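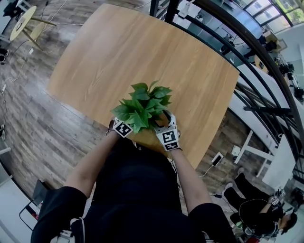 What is the right way to pick up a small potted plant and set it down somewhere else?

Hold the pot with both hands, one on each side, and let the leaves stay above your fingers. Lift from the pot and never from the stems.

4 min read

# Bredgate Potted Plant Handling Notes

A data card for the Bredgate collection: short records of small houseplants being picked up, held, turned, and put back on a table. The collection is about everyday plant handling at home, and it was put together for people who write care guides and moving checklists.

## Contents

- 3,787 records, one per handling
- Each record covers one plant and one task
- Tasks: pick up, hold, quarter turn, move across the table, set down
- Plain text notes in `notes/`, one file per record
- A table of pots and plants in `plants.csv`

## Fields in plants.csv

| Field | Meaning |
|---|---|
| `plant_id` | Short code, starts with the room name |
| `leaf_type` | broad, narrow, trailing, or succulent |
| `pot_type` | paper-covered, clay, plastic, ceramic, or other |
| `grip` | one hand, two hands, or tray |
| `start_place` | where on the table the plant began |
| `end_place` | where it was set down |
| `remarks` | free text, may be blank |

The `start_place` and `end_place` values are given from the side where the person stands. "Near edge" is the edge closest to them. Early notes from the Sarkia room used "front" for the same thing. Those have been changed, but a few may still be in the remarks.

## How the handling was done

Only one plant was on the table at a time. Everything else was put on a shelf before starting, including saucers. The person stood at the table, took hold of the pot, and did the task written on the card for that record.

Two hands is the default. One hand was allowed for pots small enough to close the fingers around. Plants with wide, bushy tops were always two hands, as the leaves hide the rim of the pot and it is easy to catch one under a thumb.

Quarter turns go clockwise. If a plant was turned the other way, `remarks` says "ccw".

## Rooms

**Sarkia:** wooden table, mostly broad-leaf plants.

**Prusus:** smaller table by a window. Trailing plants were kept here, and most of the tray records come from this room.

**Bajwa:** added in November. Succulents and clay pots only.

## Known problems

- Leaf type was judged by eye. Broad and narrow overlap for young plants.
- Over 200 records have no `end_place`. Treat these as unknown and do not fill them in from the start place.
- Pot type describes the outside. A plastic pot inside a paper cover is listed as paper-covered.
- Repotted plants kept their old `plant_id`. Check `remarks` for "repotted".
- Watering was not recorded, so the notes say nothing useful about weight.

## Changes

- Version 5: Bajwa room added, "front" replaced with "near edge", 90 duplicate records removed.
- Version 4: `grip` split out from `remarks`.

## Contact

Corrections go to Njål Isaksson. Include the `plant_id` and the name of the notes file.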